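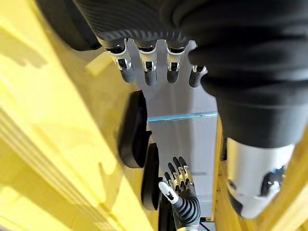

# Is a pair of robotic hands worth it over plain grippers for a small kitting shop?

**Posted by benchrat_ohio, September 2023**

We're a nine-person shop that packs repair kits (seals, clips, small bags of screws) and my boss has gotten it into his head that we need two arms with full hands on them. The sales rep from Candetetti has been out twice. The hands are the kind with black finger segments and shiny metal knuckle brackets, and the arm comes in a black fabric sleeve. Very handsome. I'm the one who has to write the budget request and I don't believe half of what I've been told.

What's on the quote that bothers me:

- Replacement sleeve, $700 each, "wear item." No word on how long one lasts.
- Annual service at $1,689 per hand. Per hand!
- 3 days of training, travel not included.
- Nothing at all about spare fingers.

The rep says fingers "rarely" need replacing. I asked for a number and got a brochure. Has anyone here run these for more than a demo? And do I budget for spares or take his word for it?

---

**torque_and_tea**

Don't take his word for it. I did the planning for a line at Whitfield where we went with hands and I'd fight it harder if I had it to do over. They can do things a two-jaw gripper can't. Whether you need those things is what your request should be about, and from your list (seals, clips, bags) I'm not hearing it. A suction cup picks up a bag. A parallel gripper with soft pads picks up most of the rest. Seals can be a pain, I'll give you that one.

If you still end up buying, get these in writing before anybody signs:

1. Price and lead time for one finger, one thumb and one complete hand. If the only thing they'll sell is the complete hand, your spares budget just changed a lot.
2. Who swaps a finger. Ours had to be recalibrated by the vendor afterward, and the arm sat until they came.
3. What the sleeve covers and what it doesn't. Look at where it ends. On ours the metal joint below the sleeve was open to dust and we ended up making a cover for it.
4. Whether the service fee includes parts. "Service" on our contract meant a visit and a report.

Ask for a trial with your own parts, in your own bins, for a full shift. A rep who has been out twice has time for that. Count the drops yourself.

I'd carry one full spare hand in the budget. Your boss will choke on it, and it's better he does that now.

---

**mike_from_receiving**

we got a Fetstead gripper used and its fine. no fingers to break lol. never needed the service plan either

---

**palletsandprayers**

Agree with most of the long answer, but I'd question buying two of anything yet. Where did the second arm come from? If the work really takes two hands (one holds the bag open, the other drops the seal in) then fine, price it that way. If the rep just quoted a pair because pairs look good in the demo, cut it to one and see if the request still makes sense.

Also check that the Skiton stands or whatever you're mounting on are in the quote, along with guarding and cable routing. Those were missing from ours and the electrician's bill came out of my budget. The training line would worry me too. Three days gets somebody to the point of running it, and you'll want a second person trained for when the first one is on vacation.

The service price per hand is the line I'd push on hardest. They came down on ours when we asked.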